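Board index > Arms and Grippers > Teaching by demonstration

Two-arm tape sorting: leader arms or hand guiding?

tostau_bench wrote:
I'm teaching a two-arm setup to handle rolls of tape with a dish rack and a cardboard tray. I drive both arms by remote control from a pair of leader arms. After 600 demos the policy still hesitates over the black tape, and I'm wondering if I should switch to moving the arms by hand.

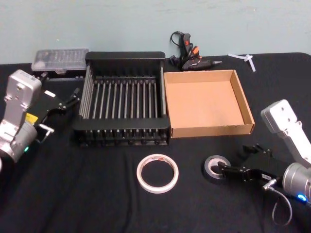
Photo: tostau_bench

The white roll gives me no trouble. With the black one on black cloth I can barely see the edge on my monitor, so I slow down, and the policy has learned to slow down too.

Reply #1

Bernardo Abreu wrote:
Change the cloth before you change the method. If the operator can't see the edge, the policy probably can't either. I would also look at how you drive inside the tray. The walls are low, but people still come in at a slant.

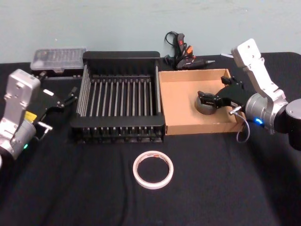

Reply #2

cleder wrote:
I disagree with Bernardo. Hand guiding gives you the feel of the contact, and you don't need a monitor at all. We recorded 1190 demos that way at Villanueva and threw out very few.

Reply #3

Bernardo Abreu wrote:
With one arm, fine. With two arms you need two people, and then their hands are in every head camera view. You end up training on hands that aren't there at run time.

Reply #4

tostau_bench wrote:
I work alone, so that settles part of it. The wrist view is much easier to drive from when I get close. I can put a finger over the duct tape and see how it lines up with the band.

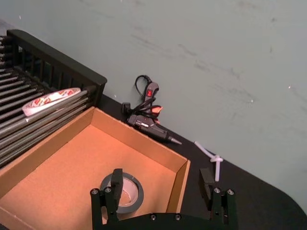
Reply #5

sametura wrote:
Use the wrist view for the last bit only. If you stare at it the whole time you lose track of the other arm. I had 2369 episodes before I noticed my left arm was drifting in most of them.

Also try a view from lower down. It makes the gripper height over the tray wall easier to judge. 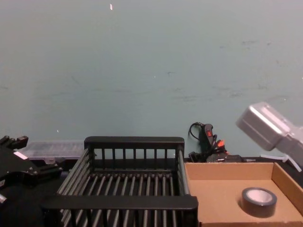 Page 3

cleder wrote:
I still say try it by hand for one evening. One person can do the right arm with the left one parked.

tostau_bench wrote:
I'll do the cloth first, gray if I can find it, and keep the leader arms. If the black tape is still bad in January I'll try cleder's way with the left arm parked.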